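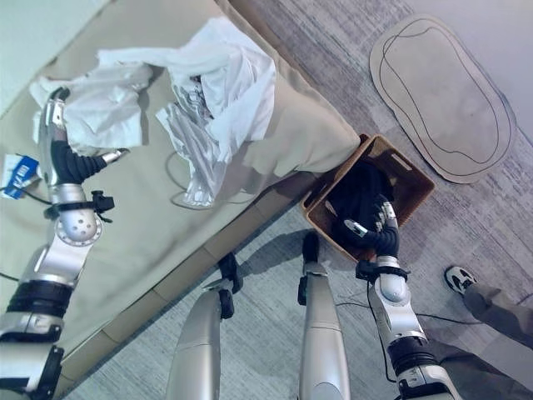
침대 위에 흰옷, 바닥 바구니에 검은 옷

안녕하세요, 빨래 정리 교실 '포다드(Podard)'를 꾸리고 있는 엘마리 케카나(Elmarie Kekana)예요. 이름이 낯설어서 외국에서 온 큰 회사냐고 물어보시는 분이 많은데요, 작은 교실입니다! 저랑 런쩌위(Zeyu Ren) 씨, 이렇게 둘이서 수업도 하고 전화도 받고 바닥 청소기도 돌려요.

저는 원래 세탁소에서 일했어요. '락스달(Laxdal)'이라는 동네 세탁소였는데, 거기서 다림질만 9년을 했습니다. 손님들이 옷을 맡기면서 꼭 한마디씩 하시더라고요. "집에서는 빨아도 개는 게 안 돼요." 빨래는 기계가 해 주는데 그다음이 문제라는 거죠. 침대 위에 쌓아 두고, 잘 때는 의자로 옮기고, 아침에는 다시 침대로 옮기고... 저도 그랬어요. 남의 셔츠는 칼같이 다리면서 제 옷은 산더미였거든요 ㅎㅎ

그래서 퇴근하고 이웃 몇 분이랑 거실에서 같이 개기 시작한 게 첫 수업이었어요. 그해 8월, 에어컨도 시원찮은 집에서요. 쩌위 씨는 그때 두 번째 모임에 온 수강생이었는데 양말 짝 맞추는 속도가 저보다 훨씬 빨랐어요. 지금은 색깔 나누기랑 바구니 수업을 맡고 있습니다.

저희가 가르치는 건 진짜 별거 아니에요. 우선 흰옷과 검은 옷을 따로 둡니다. 흰옷은 침대 위에 툭 올려놓고, 검은 옷은 바구니에 담아 바닥에 내려놓으세요. 눈에 확 구분되니까 손이 덜 헤매요. 교실에서는 베이지색 침대를 작업대로 쓰는데요, 탁자보다 낮아서 처음엔 다들 허리 걱정을 하세요. 앉아서 하셔도 되고 무릎 꿇고 하셔도 됩니다. 집에 가면 어차피 침대 위에서 개실 거잖아요? 그러니 연습도 침대에서 하는 게 맞다고 저는 생각해요.

바구니 얘기는 좀 길게 하고 싶어요. 저는 갈색으로 엮은 바구니를 좋아합니다. 위쪽 테두리에 손잡이 구멍이 있는 걸로요. 구멍에 손가락을 걸고 쓱 끌면 되고, 방에 그냥 놔둬도 보기 싫지 않아요. 쩌위 씨는 접히는 천 바구니파라서 이 문제로는 아직도 합의를 못 봤어요. 수업마다 둘이 다른 소리를 해도 놀라지 마세요. 대신 하나는 똑같이 말씀드려요. 바구니는 꽉 누르지 말 것! 검은 옷은 눌린 자국이 유난히 잘 보여요.

흰 셔츠는 수업에서 제일 인기 있는 옷이에요. 얇은 셔츠는 조금만 뭉쳐 놔도 금방 쭈글쭈글해지니까 제일 먼저 집어 드세요. 어깨를 잡고 한 번 털고, 단추는 맨 위하고 가운데만 잠그고, 소매를 뒤로 넘긴 다음 아래에서 위로 두 번 접습니다. 작은 흰 천이나 손수건 같은 건 셔츠를 다 갠 뒤에 하시고요. 작은 것부터 하면 뭔가 많이 한 기분이 들어서 셔츠 차례가 안 와요. (제 경험담입니다.)

지금까지 저희 교실을 다녀가신 분이 1,014명이에요. 1,000번째로 오신 분께는 케이크를 드리려고 했는데 쩌위 씨가 명단을 잘못 세는 바람에 그 다음 분이 받으셨어요. 두 분께 결국 다 드렸습니다.

수업은 한 반에 15명까지 받아요. 정규반은 '보디츠(Boditz)반'과 '스카벡스(Skavex)반' 두 개인데, 이름에 큰 뜻은 없고 제가 어릴 때 키우던 고양이들 이름이에요. 보디츠반은 매일 입는 옷, 스카벡스반은 이불이랑 철 지난 옷을 다룹니다. 처음이시면 보디츠반으로 오세요. 스카벡스반은 이불 커버 때문에 팔이 꽤 아파요.

준비물은 집에서 안 개고 쌓아 둔 옷 한 봉지면 됩니다. 예쁜 옷 골라 오지 마시고 그냥 맨 위에 있는 것부터 담아 오세요. 구겨진 채로 오셔도 환영이에요. 바구니는 교실에 있으니 들고 오실 필요 없어요.

수업 문의는 문의 게시판에 남겨 주세요. 답글은 주로 제가 쓰는데, 말이 짧고 이모티콘이 없으면 쩌위 씨입니다. 화난 거 아니에요!

엘마리 드림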